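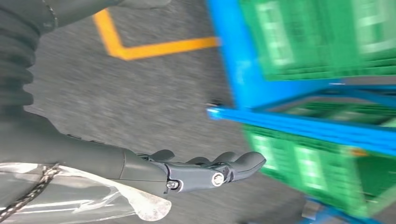

A wrist camera view: the hand, the blue cart and two green crates, with plenty of motion blur.

Home | Articles | Methods | Index

Blur-gated reaching

Blur-gated reaching (the Edel method, if you're from our corner of Zasville) is a way of letting a robot keep moving when its wrist camera can't see very well. I've worked with it long enough to be fond of it, so forgive me if this entry gets a bit cheerful!

Most visual reaching works by comparing each new picture with the last one and nudging the arm towards the target. Fine when the picture is sharp. When the arm swings quickly, though, edges turn into streaks, and a crate rail can look as if it's in two places at once. Oana Stoica's idea was to give every picture a blur score from 0 to 1000 and let that score decide how much the arm should trust it. A smeared picture counts for very little, and the arm leans on its joint readings until something clearer comes along.

Big, plain shapes survive the smearing best. A painted floor line or a brightly coloured cart is still a decent landmark when the small stuff has gone to mush, and the Pirnum version (Amna Minhas wrote most of it) looks for those first.

We trained the scoring part on 4000 pictures and then ran 159 reaches for the write-up, which came out in July. It stopped short far less often than our old method, but it's still poor with shiny film and wrapping, and Zuweira Atinga has been grumbling about that ever since. The Amissah group prefers to slow the arm down instead – simpler, I'll admit, but so slow!

See also: Visual servoing; Motion blur; Wrist cameras

Print this article | E-mail this article

Contact | Copyright Edel | Back to top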